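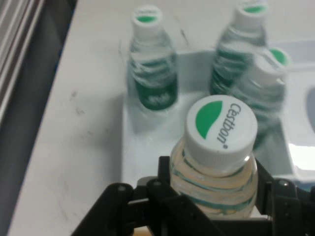

Figure 4.1 A bottle held between the two fingers, seen from the wrist camera. Three more bottles stand behind it.

Chapter 4
Learning to Grasp from the Wrist View

In Chapter 3 the robot saw the table from a fixed camera. In this chapter the camera moves together with the hand. The view is close and often blurred, and the fingers cover a part of it.

We follow the method of Viera Šimko and Juraj Štěpánek, who trained a grasping policy on 1,000 recorded grasps of clear bottles. Of these, 700 were made by one operator. The reader should keep this number in mind until Section 4.4, where we test the policy with a second operator.

Clear plastic is a difficult material for depth sensors, so the method uses only color images. Section 4.1 defines the grasp pose and the notation.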